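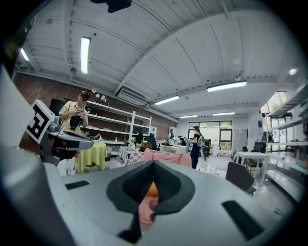
The main room at Kevmont during club hours, with a hand-held gripper in use.

About the Oseck Robotics Club

Oseck is a student robotics club. We meet after school in the Kevmont building, in the long room with the brick wall. Students in grades 8 through 12 can join, and so can homeschooled students of the same age. You do not need any experience. Most of our members had never written a line of code when they started.

The club was started by Puspita Tjoa, who taught shop and then computer science at Wogan High School. The first group met in her classroom and shared one laptop. When the school day schedule changed and the classroom was needed in the afternoons, the club moved to Kevmont, and we have been there ever since. Puspita still runs the beginner group and reads every application.

What we work on

Our main subject is handling: getting a machine to pick things up, move them and put them down where they belong. We chose it early on and have stayed with it. Driving robots are fun, and a few members build them at home, but grasping everyday objects is hard enough to keep a group busy for years.

Members work with hand-held grippers. A student holds the gripper and does a task with it, such as moving a cup or putting items on a shelf, while a camera records. The recordings are sorted, labeled and used to train a small model. Printed square markers on the fingers let the software work out how far open they are. Older students write the code that reads the markers. Newer students usually begin with recording and labeling, then choose what they want to learn next.

By the end of last season the club's shared library held 1,306 recordings that passed our checks. A recording fails if the marker is covered for too long, if the object leaves the view before it is set down, or if the log sheet is missing. Log sheets are the most common problem.

How the year runs

The season starts in the fall with four weeks of basics. Everyone learns to use hand tools, read a simple drawing, and run a Python script. After that, members join a project team. Teams are small and mixed by age. Each team picks its own task, writes a one-page plan, and presents it to the rest of the club before any parts are ordered.

In May we take part in the Jellham Challenge, a regional event for school and community clubs. Teams get a list of household tasks and a fixed time to attempt them. We placed third in our second year and have finished in the middle of the table since then. Going to Jellham is optional. Members who do not want to compete can show their work at our open evening, which is held the same month.

The room

We set up the room with different kinds of furniture and surfaces. There are tables of different heights, some with cloths on them, and a sofa and open shelving. A model trained at one bare workbench tends to fail anywhere else, so teams are asked to record in more than one part of the room. Things do get moved. If you are looking for the soldering irons, check the sign-out sheet by the door.

Closed shoes are required and long hair must be tied back when tools are running. Food stays in the hallway. Phones are fine for taking notes and reading documentation.

Membership

We have 30 places each year. Of these, 20 are normally held by returning members and the rest go to new students. There is a waiting list, and places do open up after the first few weeks.

Dues are charged once per semester and cover parts, software and insurance. Students who cannot pay should check the box on the form. There is no separate application for this and no one else in the club is told.

Sessions run from 3 p.m. until 5:30 p.m. Students may arrive late if they have another activity, but they need to tell their team lead. Parents are welcome to come in at pickup and see what the teams are doing.

Mentors

Our mentors are working engineers, college students and two retired machinists. They answer questions and check wiring before it is powered up. They do not build robots for the teams. New mentors complete a background check and sit in on three sessions before working with students.

Contact

Forms for students and mentors are at the front desk at Kevmont and on the Join page of this site. Leave messages for Puspita Tjoa at the desk during building hours. We reply to email more slowly in May.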